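Chapter 9
Picking Up Soft Things

Most people who build a gripper at home begin by picking up a wooden block. The block is an excellent choice. It has flat sides, it stays the shape it was when you bought it, and it will make almost any pair of fingers look clever. Builders have been known to stop there and show the video to relatives.

Fur is less polite. It squashes, it springs back, and its outline is mostly air, so the fingertips close on what looks like the edge and find there is nothing in it. Ulises Sánchez, who built the Tukix hand gripper on a shared bench at the Mamani workshop, logged 2,762 grasps one February and later admitted that the blocks had taught him very little. The fur had him redrawing the fingertips by teatime.

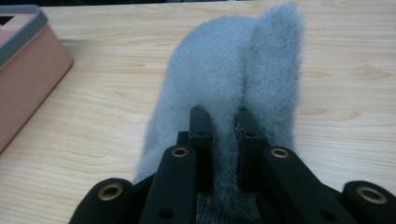
9.1 Where the fingers meet

Set your own gripper on the bench with the fingertips closed. Slide a strip of paper between them and pull. If it comes out freely, the tips are not meeting, and no amount of squeezing further up the linkage will help. Slacken the pivots, line up the tips and try again. Do this 20 times before you blame the motor. You will want to blame the motor by the third.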